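How Warm Is Your Duvet? A Study of Bedding and Sleep in Student Halls
Kenna Tennant, Year 2 Textiles and Design
Project tutor: Davina MacBrayne
Submitted 22/04/2019

Why I chose this

I moved into Jardine Hall in my first year and slept terribly for a month. I blamed the pillow, then the noise, then coffee. When my gran posted me a lighter duvet I slept right through, and I have been slightly obsessed with bedding ever since! So when Davina said we could pick any household textile for our project, I had my title written before she finished the sentence.

My question was simple: do students sleep better under a duvet that suits the temperature of their room, and do they know what they are sleeping under in the first place?

What I did

I asked 18 students from two halls, Jardine and Kundton, to keep a sleep diary. Each morning they wrote down the room temperature from a cheap thermometer, how often they remembered waking up, and a score for how rested they felt. Halfway through, they swapped their own duvet for a 4.5 tog one from the department store cupboard (washed, I promise) and carried on with the diary.

I also weighed and measured every duvet, which took far longer than planned — you try folding a king size onto a set of luggage scales in a corridor.
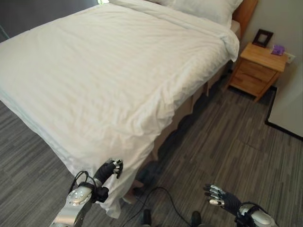
Kundton is the newer building and holds its heat all night, while Jardine has tall draughty windows and radiators that go off at eleven. I had hoped this would give me two clear groups, and it very nearly did. The trouble was that several people in Kundton sleep with the window wide open, so their rooms were colder than some of the Jardine ones. I ended up sorting the diaries by temperature and ignoring the building altogether, and the pattern was much easier to see.

What I found

In the warm rooms, nearly everyone woke less often under the lighter duvet, and the rested scores went up within a few nights. In the cold rooms it was mixed. Some people added a blanket and were perfectly happy, and one person gave up on the second night and asked for her old duvet back (fair enough, it was freezing).

My favourite result came from the questions at the start. Hardly anyone knew the tog rating of their own duvet, and most had picked it by price or by how puffy it looked in the packet. Puffiness is a poor guide! The fattest duvet I measured, a hollow fibre one at roughly 900 grams of filling, was rated lower than a much flatter one filled with wool.

Problems and next steps

The group was small, and the diaries rely on people remembering the night properly. Everyone also did their own duvet first, so the weather warming up may have helped the second half along. If I ran it again I would give half the group the light duvet first.

I would love to look at covers next. Cotton and polyester feel completely different against the skin, and two people mentioned it in their diaries without being asked. Davina has agreed that I can borrow the fabric testing kit in May, so I am starting with the pillowcases.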